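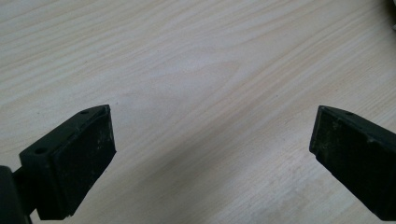

When Givia brought the grippers into our packing hall in June, most of us assumed we'd be gone by fall. I had been at the benches on Tekirska for 17 years by then, and I went home that first night and did some gloomy arithmetic at the kitchen table.

Well, I'm still there, and so are the people I eat lunch with, though I wouldn't say the job is the same one. I used to pack. Now I teach packing, holding a gripper in my own hand and going through the old motions so the machines can learn them, and on a good shift I get through 247 runs before my shoulder starts to complain (and oh, does it complain!). My wrists are better than they've been in ages. I do miss the talking, though. You could gossip across a bench all day when your hands knew the work, and this new work wants your eyes and your head the whole time.

What bothers me is the pay. More than 1000 runs a week come out of our hall, every one of them made of something a packer learned the slow way, and we are still on the packer's rate. The Zalov plant gave its people a new grade and 2 extra breaks a shift, and as far as I can tell the place hasn't fallen down. I like the company and I'd like to finish out my working life there, so I'll say it as kindly as I can: if you want what we know, put it on the pay slip.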